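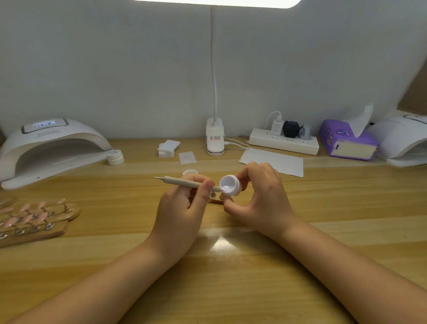 Gel pots, press-ons and whether a machine could do any of it yet

I get asked this a lot now that I do my own sets at home. Surely there's a robot for that? Well, sort of. There are machines that will put colour on a nail, and I had a go on one, a Ganurex, at a trade day in September. You poke one finger in a slot, hold very still and it paints. Plain colour, one coat, quite tidy! But I had to do all the prep beforehand and all the clearing up afterwards, and that's most of an evening's nails if you ask me.

So these are my tips for the jobs at the desk, with my own (very unscientific) verdict on how close the machines are.

Getting gel out of a small pot

Hold the pot in your other hand and tip it towards you. If you leave it standing you end up digging straight down, and you pick up far too much. Go in at the side with the tip of the tool, turn it as you lift, and wipe the back of it on the rim. Thick white gels want a slower turn than clear ones.

Lid off, lid down flat, inside facing up, well away from your sleeve. Lid back on before you cure anything, or the lamp will start setting what's in the pot. I lost a whole jar of builder gel that way and I'm still cross.

Could a machine do it? My guess is it could manage the scooping on a good day, with the same pot in the same place. But I'm changing the angle all the time by feel, and the pot gets emptier, and some gels go stringy. Not yet.

Clipping tips to practice sticks

Do all your clipping before you open a single pot. Line the tips up in size order, thumb to little finger, and leave a gap between them so you can get round the sides. Pinch the clip, slide the tip in, let go gently – they do ping off, and a pale pink tip on a pale carpet is gone for good.

This is the one I'd happily hand over. It's the same movement again and again, and a friend's workshop has a Prevamine arm that spends all day popping small parts on to pegs. It did 664 in a shift and only dropped 2. Mind you, somebody still has to fill the tray, and its parts are all one size.

Curing

Already half automatic, really. The lamp has its timer and off it goes. Your bit is making sure the tips aren't in each other's shadow, so turn the stick halfway through. I do no more than 6 tips at once, even when there's room for 12.

Wiping down

Fold a cotton pad in half, wipe one way, then refold to a clean side. Keep the pads within reach but not next to the open pot, or you'll get fluff in your top coat. Tissues are fine for the desk and no good for the nail.

I watched a video of the Narnano home robot wiping a worktop, and it did get there in the end. It went round the mug three times first. I can't see it telling a sticky layer from a shiny one, but ask me again in a few years.

Cables

Run them all along the back, against the wall, and keep liquids at the front. My extension lead is a Vaněk with a switch for each socket, and I turn the lamps off there when I've finished. As for a robot that untangles chargers, I'd buy one tomorrow.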